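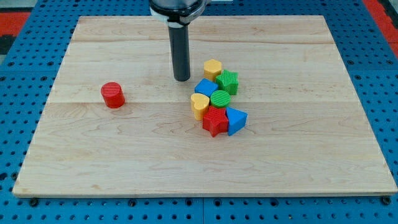

¿Por qué se curva un tablero encolado que salió plano del taller?
Porque una cara ha ganado o ha perdido humedad más deprisa que la otra, y la madera se hincha o se encoge a lo ancho de la fibra.

Notas para la charla. Movimiento de la madera en tableros macizos
Duración: 45 minutos, con preguntas al final
Mafalda Cunha

Arranque

Empezar por la pregunta de arriba y dejar un momento para que alguien conteste. Suele salir «porque la madera estaba verde». A veces es verdad. La mayoría de las veces la madera estaba bien seca y el problema vino después.

Decir de dónde sale la charla: de las reclamaciones del taller Magalhães. Lourenço Magalhães guardaba las hojas de reclamación desde el año 2000 y me las dejó leer. Casi todas las de mesas hablan de lo mismo: la tapa se ha abierto, la tapa baila, la tapa ya no asienta en las patas.

Avisar de que no voy a hablar de contrachapado ni de aglomerado. Solo madera maciza encolada por cantos.

Parte 1. Qué hace el agua dentro de la madera

La madera cambia humedad con el aire hasta que se equilibra con él. Si el aire se seca, la madera suelta agua y encoge. Si el aire se humedece, la toma y se hincha. El barniz retrasa el intercambio, no lo impide. Repetir esto, que siempre hay alguien convencido de lo contrario.

Las tres direcciones. Dibujar una testa en la pizarra, con los anillos.
Longitudinal: a efectos de mueble, despreciable.
Radial: se nota.
Tangencial: la mayor. En muchas especies se acerca al doble de la radial.

De esa diferencia sale el abarquillado. Una tabla cortada al hilo se curva al secar y los anillos tienden a enderezarse, de modo que la cara más alejada del corazón queda cóncava. Una tabla de corte radial se mueve menos a lo ancho y se queda más plana. También es más cara y se desperdicia más tronco al sacarla.

Pasar las dos rodajas por las filas. La de haya tiene una grieta radial, que la miren con calma.

Parte 2. Encolar por cantos

Para qué se encolan listones: para llegar a un ancho que una sola tabla no da, y para repartir el movimiento entre piezas más estrechas. El tablero se sigue moviendo en total casi lo mismo a lo ancho. Lo que mejora es la planitud.

Orientación de los anillos. Hay dos escuelas. Una alterna corazón arriba y corazón abajo: el tablero queda en conjunto plano pero puede ondularse un poco. La otra pone todos los corazones hacia el mismo lado: si se curva, hace un solo arco y se puede sujetar desde el bastidor. Yo alterno en tableros sueltos y no alterno en tapas de mesa bien atornilladas. Decirlo como preferencia. En la charla de Kanville se discutió mucho este punto y nos comió el tiempo, así que cortar si se alarga.

Dirección del grano. Antes de encolar, marcar con lápiz hacia dónde sube la fibra en cada listón. Si unos suben a la derecha y otros a la izquierda, al cepillar habrá repelo en la mitad del tablero.

Nudos. Uno pequeño y sano se queda. Uno que se mueve con la uña, fuera. Cerca de la junta tampoco los quiero, la fibra gira alrededor y el canto cepilla mal.

Cola y presión. Cantos recién cepillados, a ser posible el mismo día. Cola en una capa continua, que asome un cordón fino al apretar. Sargentos alternados por arriba y por abajo — si van todos por arriba, el tablero se levanta por el centro y luego se le echa la culpa a la humedad.

Una junta bien hecha es más fuerte que la madera de al lado. Romper la probeta delante del público y enseñar por dónde ha partido. Llevar 2 probetas por si la primera sale mal.

Parte 3. Sujetar el tablero sin impedir que se mueva

Es la parte importante. Si voy tarde, recortar la 2 y llegar a esta con tiempo.

El caso Braselmont. Mesa de comedor para el hotel Braselmont, tapa maciza atornillada a un bastidor de hierro con agujeros justos, sin holgura. La entregaron en junio. Con la calefacción del invierno la tapa quiso encoger y los tornillos no la dejaron. Se abrió por una junta y por una tabla entera. La reclamación decía «cola defectuosa». Lourenço cortó un trozo de la junta abierta: la cola tenía fibra arrancada por los dos lados. Había aguantado, lo que cedió fue la madera.

Soluciones, de más barata a más cara:
Agujeros rasgados, con el lado largo a lo ancho del tablero y arandela.
Tacos de madera con lengüeta metida en una ranura del bastidor.
Herrajes en forma de ocho.
Barrotes en cola de milano, sin cola o con un solo punto en el centro.

Fijar siempre una línea y dejar libre el resto. En una tapa contra la pared se fija el canto de atrás y todo el movimiento sale por delante. En una mesa exenta se fija el centro.

Cabeceros. Un listón encolado a contrafibra en toda la testa acaba mal. Si el cliente lo quiere, machihembrado, con cola solo en el centro y espigas con agujero rasgado en los extremos. Y avisarle de que según la estación el cabecero sobresaldrá un poco o se quedará corto.

Parte 4. Acabado y almacén

Las mismas manos por las dos caras. Una tapa con cuatro capas arriba y ninguna abajo recibe humedad por un solo lado. En las hojas de Magalhães hay 9 casos de este tipo, todos con la cara inferior en crudo.

Tableros a medio hacer: en pie o sobre rastreles, con aire por los dos lados. Nunca planos sobre el banco durante el fin de semana, y menos sobre hormigón. Si hay que dejarlos tumbados, envueltos en plástico por completo.

Aclimatar. Dejar la madera en el taller antes de cortar y, si se puede, medirla con higrómetro de agujas. El mío es un Drastard viejo. Sirve cualquiera, con tal de medir siempre con el mismo y apuntarlo en la tabla con lápiz.

Si un tablero ya se ha curvado: apoyarlo con la cara cóncava hacia abajo sobre rastreles y esperar unos días antes de tocarlo. Muchos vuelven solos. Cepillarlo el mismo día es arriesgado, porque cuando se equilibre se irá hacia el otro lado.

Preguntas que suelen caer

¿Y el aceite? Frena la humedad menos que el barniz, y se repara mejor.
¿Sirven las galletas o las espigas en la junta? Para alinear. Resistencia añaden poca.
¿Qué ancho de listón? Depende de la especie y del corte. No dar una cifra única.
¿Se puede calcular el movimiento? Sí, con el coeficiente de la especie, el ancho y el cambio de humedad previsto. Tengo la tabla en la última hoja del reparto.

Material que llevar: rodajas, probetas, un sargento, herrajes en ocho, barrote en cola de milano, higrómetro con pila de repuesto, tizas. Recoger las rodajas antes de que se vaya la gente. Las hojas del reparto están en la carpeta verde.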